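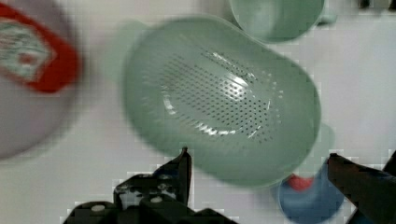
7 min read

Tadhg Horgan has moved a green colander more often than he has cooked with one. On a working day at Elau he sits on a high stool beside a white table, holds a pair of control handles and steers a robot arm towards whatever the session plan has put in front of him. The arm closes, lifts, carries and lets go. He presses a pedal to end the recording, the table is changed, and he begins again.

Each pass is called an episode. An episode at Elau consists of the video from the camera at the wrist, the joint positions of the arm, the opening of the gripper and a line of text that says what was done. The text is short: "put the colander in the bowl", "move the colander to the left". A learning system is later trained to produce the movements from the video and the text. It has no other source of knowledge about kitchens.

Elau is a small firm, and gathering is the larger part of what it does. It supplies episodes to companies that build the models, and trains modest models of its own in order to check that the episodes are any good. The current project, called Clikari, covers tableware and kitchen tools. The target for the first release is 2,000 accepted episodes. Rejected ones are kept in a separate store and do not count.

The word "accepted" carries most of the difficulty.

The wrist view

The camera that matters most in Clikari is fixed close to the gripper and travels with it. A fixed camera over the table gives a steady picture of the whole workspace, but at the moment of grasping the arm tends to block its line of sight. The wrist camera has the opposite habits. It sees little of the room and nearly everything that is about to be touched.

The cost is motion. When the arm swings, the whole picture swings, and edges smear. A colander seen on the way down can have a soft outline and a sharp one moments later. Early in the project Horgan's group discarded episodes with visible blur, on the reasonable view that a clean picture is a better picture. The model trained on what remained was good at the start of a task and poor in the middle. It had been shown very few pictures of what the world looks like from a moving wrist, and a moving wrist was where it spent its time.

Blur is now kept. The acceptance rule asks only that the gripper fingers can be found in the picture and that the target object can be told from its neighbours during the final approach.

The fingers serve a second purpose. Because they are always at the bottom of the wrist view, they act as a ruler. The model is given the joint positions as numbers, but it also learns to judge how far the finger tips are from a rim by looking at both. If a finger is bent or replaced with one of a different shape, that relation changes. Elau logs every finger change and starts a new batch when one is made.

Why a colander

A colander is an awkward thing to teach. Its floor is full of holes, its inner wall is curved, and if the plastic has any sheen the lamps put a white streak straight across the perforations. Depth sensors have trouble with glare on curved surfaces. The Clikari rig relies on ordinary colour video, which copes better, though a bright streak still moves as the camera moves and can be mistaken for a feature of the object.

Then there is the question of where to hold it. A person picks up a colander by the handle, or by the rim, or with a palm underneath, and gives the choice no thought. A two-fingered gripper has fewer options. It can straddle the rim, with one finger inside and one outside. It can close on the handle, if the handle is facing a direction the wrist can reach. It cannot usefully squeeze the whole body, which is wider than the fingers open.

The first plan left the choice to the operator. This produced a spread of grasps, which was thought to be healthy. In training it caused hesitation. Given a handle on one side and a clear stretch of rim on the other, the model would sometimes aim between the two and close on air. Averaging two good answers had given it a bad one.

The present plan sets the grasp by the pose of the object. If the handle lies within easy reach of the gripper, the operator takes the handle. Otherwise the operator takes the nearest clear part of the rim. The rule is printed on a card and fixed to the stool. "You stop reading it after a week and then you start getting it wrong," Horgan says. "So they move the card."

Clutter on purpose

The table is never set with a single object. In a Clikari session, the colander may share the white surface with a bowl of nearly the same pastel green, with other tableware close behind it and with things that have nothing to do with the task. The matching greens are deliberate. A model trained with one green object on a white table learns to go to the green, and the text instruction becomes decoration. Put a green bowl next to a green colander and colour no longer settles the matter.

Objects that sit partly out of view are also wanted. From the wrist, most neighbours appear as a curve at the border of the picture or a patch of colour behind a finger. In use, the robot will seldom have a full view of anything except the item directly in front of it. Training pictures that were tidy in this respect would describe a table that the robot will not meet.

Layouts are drawn up by Dwynwen James, who runs session planning. Her software, an internal tool known as Mwakyusa, proposes positions for the target and its neighbours and shows them to the operator on a screen beside the table. It does not ask for great accuracy. An operator who spends a long time placing a bowl to the millimetre is recording fewer episodes, and the small errors of a human hand are useful variation in any case.

What the tool does control is balance. Left to themselves, people put the interesting object in the middle with the handle pointing towards them. James found this in the first batches by plotting the angle of the handle across all episodes. The plot had one large lump and a long empty stretch. "It was a very good record of how right-handed people put down a colander," she says. Mwakyusa now fills the empty parts first.

A layout is used for at most 8 episodes before it is replaced. The limit was set after trials with longer runs, in which operators began to move from memory. Their paths became shorter and smoother and stopped responding to small changes on the table. Such episodes look excellent on replay. They teach the model that the correct response to a colander is a fixed gesture.

Mistakes

There are two kinds of failed episode, and Elau treats them differently. If the operator misses the rim, backs off and succeeds on the second attempt, the episode is accepted and tagged as a recovery. If the object falls, slides out of reach or ends in the wrong place, the episode is rejected.

Recoveries are valued because a model makes errors that its teachers did not make. A system shown only clean grasps has no example of what to do when a finger lands on top of the rim instead of beside it. It tends to press on. With recoveries in the training set it will more often lift, shift and try again.

Staged recoveries were tried and dropped. Operators asked to miss on purpose missed in a theatrical way, by a wide margin and always to the same side. The true misses are smaller. They come late in a shift, or with a new operator, and they cannot be ordered in advance.

To limit tiredness, sessions run for 20 minutes, followed by a break or a spell of checking other people's episodes. Checking is done at double speed, with the text shown above the video. The checker answers whether the text matches the action, whether the right object was moved and whether the gripper was open at the end. Two checkers see each episode. Where they disagree, James looks at it on Monday with the rest of the week's disputes.

Most disputes concern language. "Beside the bowl" is clear until there are two bowls. "In front of" depends on whether the speaker is the operator or the robot, who face each other across the table. The second problem was solved by banning the phrase. The first is still argued over, and the list of permitted wording has grown longer than the instructions for the arm.

The other table

Clikari's episodes are tested at a second site, Plerport, where the same model of arm is bolted to a different table under different lamps. The kitchenware is of other makes and colours. The test is plain: the model is given an instruction, and a person records whether it was carried out.

The first comparison was poor. Grasps that were dependable on the home table failed at Plerport, mostly short of the target. The cause was traced to the camera mount, which had been fitted at a slightly different tilt. The fingers appeared lower in the picture, and the ruler was wrong. Both sites now use a printed jig to set the mount, and the tilt at Elau is changed by small, recorded amounts between batches so that the model does not come to depend on one value.

Surfaces are next. All the Clikari episodes so far have been recorded on white, which makes checking easier and gives dark fingers a strong outline. A patterned cloth and a dark worktop are due to be added in September. Horgan has tried the dark worktop with the recorder switched off. The black fingers were hard to pick out against it, he says, and he had to lean off the stool to see where they were.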